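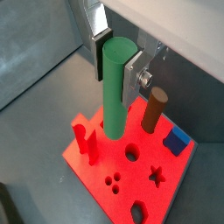 ### 3.2 Board and pieces

The Rillo board is a foam panel with shaped sockets. We chose foam over wood for the final version because pieces sit more firmly in it and make less noise going in. Early boards had tight sockets, and the pieces had to be twisted to come out. The sockets were then recut with more clearance, and this is the version used for all results in Section 4.

The set mixes cylinders with other forms, among them an arch and a rounded block. Color was not used as a cue to the correct socket. All sockets on a board are the same color as the board itself, so a piece has to be matched by the outline of its base. We kept one red arch in the set even though it is hard to pick out against red foam (Figure 1). The brown cylinder and the blue block stand out much better on the same surface, and we report the arch separately for that reason.

### 3.3 Start bin
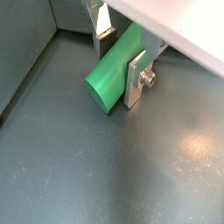 Pieces that are not on the board at the start of a trial are placed in the Mimau bin. It is shallow, so that a piece lying against a wall can still be reached from above. We tried a patterned liner in January and dropped it after 20 trials, as small pieces were easily lost against it. The plain gray-blue floor used now gives a clear edge around most pieces, and the green cylinder in Figure 2 is an easy case, with its flat end and its long side both plain to see. Darker pieces are harder, mainly near the walls where there is more shadow.

Cylinders also roll. If a cylinder came to rest against another piece, the trial was run as it stood. If it left the bin, the trial was stopped and repeated. This happened in 19 of 400 trials, all of them with the Jibrin layout, where cylinders start on their sides. Layouts that start cylinders on end had no repeats.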